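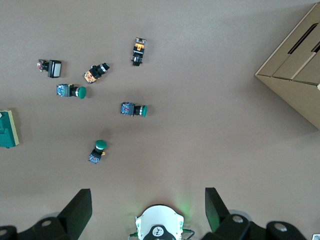
Grimar Controls Users' Forum
Stores and Maintenance > Panel components
Topic: Sorting mixed push buttons and selector switches before re-issue

stores_plullden
Members are asked for their views on a revised procedure at the Plullden depot. Push buttons and switches removed from decommissioned panels are at present returned to stores in mixed cartons. We propose that each carton be emptied on to a clear bench and the units separated by head type: push button, knob, rectangular head. Contact blocks would remain fitted. The backlog stands at 1,080 units.

panel_shop_2
We support sorting by head type. We would, however, ask that contact blocks be removed first. A head may be re-used with any suitable block, and keeping the two together has led to incorrect issues at our site.

stores_plullden
Thank you. Removal was considered. It would add 30 minutes to each carton, and small parts have been mislaid in the past, latches in particular.

Gbeho_maint
We do not agree with panel_shop_2. At Gbeho the units are kept whole and the block is tested in place. Of the last 200 units checked, 13 were rejected, all for worn contacts. Separating them would have meant recording every part twice.

panel_shop_2
The figure is noted. It does not address incorrect issues. A green-capped button with the wrong block looks perfectly correct from the front of the panel until it is operated.

isano_electrical
May I suggest a compromise. The Isano workshop sorts first by head and then by contact arrangement, with the block left in place. Each tray carries a label for both. Units with a damaged collar or cap are set aside for spares.

Gbeho_maint
We would accept that arrangement. Please lay the units down singly and do not pile them, as the knobs mark easily.

panel_shop_2
Acceptable on a trial basis, provided the labels are checked by a second person before issue.

stores_plullden
Agreed. The trial will begin in February with the oldest cartons. Tray label wording will be posted in this topic for comment.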